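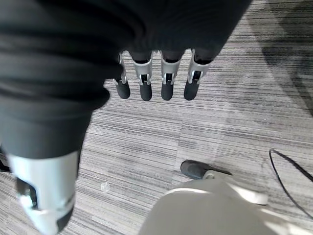

1/ Bon, j'ai écouté l'album de Hordiienko en entier. Deux fois. La deuxième parce que j'avais lancé la première en mode aléatoire et que, paraît-il, « l'ordre des titres est une narration ». Je n'ai pas perçu la narration. J'ai perçu 52 minutes de synthés et une harpe.

2/ Contexte pour ceux qui ont une vie : Hordiienko, c'est Modupe Ekpo au chant et Themis Karras à tout le reste. Premier album il y a trois ans chez Barno, petit label, grosse réputation, pochettes illisibles. Celui-ci s'appelle Kemness. Ne me demandez pas comment ça se prononce, j'ai entendu trois versions dans la même émission de radio.

3/ Le morceau d'ouverture est superbe. Vraiment. La voix arrive au bout d'une minute vingt, très sèche, presque parlée, et la basse se met à tourner dessous comme un lave-linge qui aurait pris des cours de jazz. J'étais prêt à tout pardonner.

4/ Et puis la piste 2. Sept minutes. Un seul accord. Je veux bien qu'on me parle d'hypnose, mais à la cinquième minute j'ai vidé le lave-vaisselle. 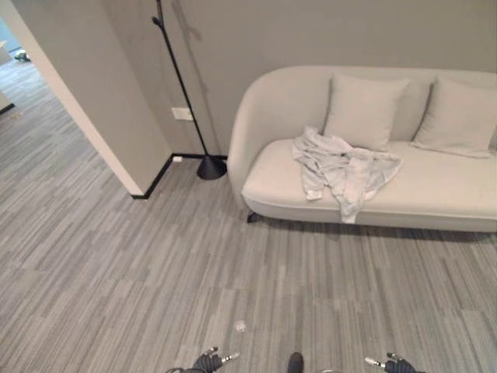
Canapé gris, deux coussins, un linge blanc en boule.

5/ Le single, « Zokmont », vous l'avez forcément entendu, il sert de fond sonore à la moitié des vidéos de recettes. Sur l'album il dure deux fois plus longtemps et le refrain n'arrive qu'à la fin. Une seule fois. C'est du sabotage, et c'est très bien.

6/ Petite parenthèse sur l'édition vinyle : 3 000 exemplaires numérotés, 86 euros. Pour ce prix on a un livret, une carte postale et un quatrième côté sans musique, « laissé au silence ». Le silence le plus cher de ma discothèque. (Oui, je l'ai commandé. Passons.)

7/ On me demande en réponse si c'est mieux que le premier. Le premier avait des chansons, celui-ci a des textures. J'aime bien les textures. Je remarque juste que je ne les chante jamais sous la douche.

8/ Là où ça décolle pour de bon, c'est l'enchaînement des pistes 6, 7 et 8. Karras laisse enfin tomber la boîte à rythmes, il y a de vraies percussions, un peu bancales, et Ekpo monte dans des aigus que je ne lui connaissais pas. La 7 s'arrête au milieu d'un mot. J'ai cru à un problème de wifi, j'ai redémarré la box. 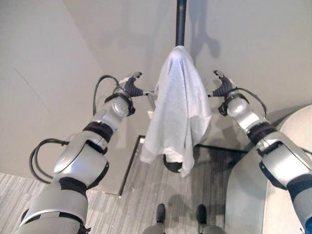 Serviette éponge blanche sur pied noir.

9/ La dernière piste est une reprise de la première, ralentie et sans voix. Un critique a écrit qu'elle « interroge la mémoire de l'auditeur ». La mienne a répondu qu'elle avait déjà entendu ça il y a trois quarts d'heure.

10/ Tournée annoncée en novembre, petites salles. J'ai vu le duo sur scène à l'époque du premier : elle n'a pas dit un mot entre les morceaux, lui a remercié l'ingénieur du son — trois fois — et ils sont partis sans rappel. J'y retourne, évidemment.

11/ Ma note : je ne mets pas de notes. Mais si vous n'avez qu'un quart d'heure, prenez la 1, la 7 et « Zokmont ».

12/ Ajout : plusieurs personnes me signalent que ce n'est pas une harpe mais une kora. Je corrige. Le reste du fil est maintenu, y compris le lave-linge.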